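Roritz Publishes Service Routine for Two-Arm Cloth Handling Cell

SALA, 23 May 2019 – Roritz today released the maintenance routine for its two-arm cloth handling cell, covering cable care, gripper checks and base mounting. The routine has 5 steps and is free to all Benlow cell owners.

Most of the work concerns the purple cables that follow each arm. They must keep a wide loop at the elbow and a high arch behind the gripper, so the arm can fold fully without pulling on a connector. Ties are replaced every 1,335 operating hours.

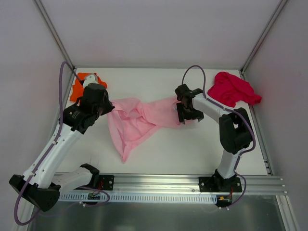 Esben Overgaard said that his own crew had been pulling the ties too tight for months, and that loosening them at the elbow ended most of their signal faults.

The routine then moves to the base plates. Bolts are checked with the arms powered down – never while holding position – and the slotted strip below the front rail is cleared of lint.

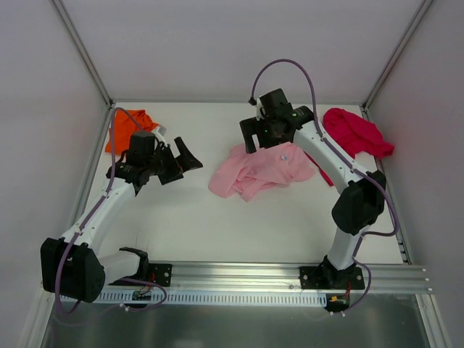 Gripper fingers are inspected last. Worn tips are changed as a pair, and the arm is re-zeroed before cloth goes back on the table. A full service takes 83 minutes.

Replacement tie and tip kits ship from Rellska in December.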